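Fillomura Bench Robotics - Call for Rule Testers

We wrote a safety and good-practice handbook for two-armed tabletop robots. It has 41 rules. Our own people follow perhaps half of them without being reminded, and the other half they wrote. We are looking for 12 participants with no such loyalty to come to our Basosham workshop in May and find out which rules survive contact with a person who just wants to get the pens put away.

What you will do: read the handbook, run short pick-and-place sessions at a bench, and mark every rule you broke, skipped or had to read twice. Sessions last 4 hours, with a lunch that has improved after complaints.

The rules you will mostly be arguing with cover floor markings, cable routing, what may stay on the tabletop, and where an arm should be parked between runs.

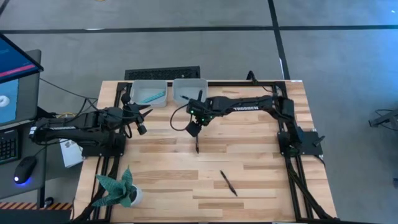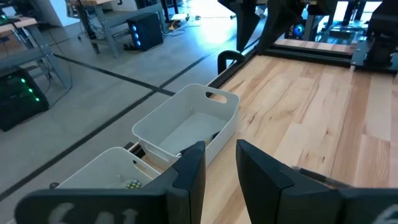
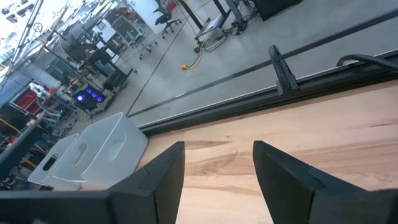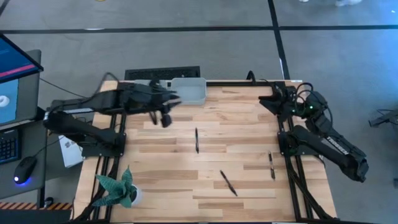

Black arms, pale wood, tape or dark lines on the floor: expect a good deal of all three.

One tester from the Flallport round, Sosa, wrote back that rule 14 (hands off the table until both arms have been called stopped, out loud) felt ridiculous for the first hour and that by the afternoon she was saying it to her toaster. She also asked us to cut the cable section by two pages, and we cut it by one.

Who should apply: adults who can stand at a bench, read plain English and disagree in writing. No robotics background needed. If you have sat on a standards working group, please say so, and we will seat you near the door.

What you get: a day's pay, travel within the county, and your name in the back of the next edition unless you would prefer it kept out.

To apply, send a short note describing a workplace rule you ignored and what came of it. Mark it "Rule Testers" and leave it at the Fillomura front desk in Basosham before 5 p.m. on any working day. We reply to everyone, though slowly - there is a rule about that too.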